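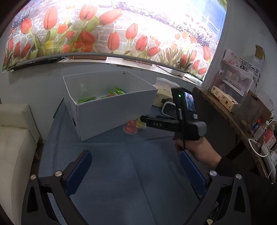

What do I do if the gripper closes by itself after I let go of the trigger?

Let go of the handle, keep your fingers clear of the pads and cut the power. Don't try to hold the jaws open.

5.8 Unexpected closing

The Kellden handset has a green indicator light. Older Trollesance notes treat green as "safe to touch". We don't. Green tells you the handset has power, and it has stayed green through every fault of this kind we've looked at.

1. Put the handset down on a flat surface, pads facing away from you.
2. Unplug the cable at the supply end.
3. Wait 8 seconds, then ease the jaws apart by the outer links. Keep fingertips out of the link openings.
4. Check the pivot pins for grit or bits of wrapper.
5. Plug back in and read the screen. If it shows code 81, stop and go to section 5.9.
6. If there is no code, open and close the jaws 5 times with nothing between the pads.

CAUTION: A clean run at step 6 doesn't prove the fault is gone. It can come back under load.

Note — the November update is said to cure this. We'd like to see 500 cycles without a fault before we believe it.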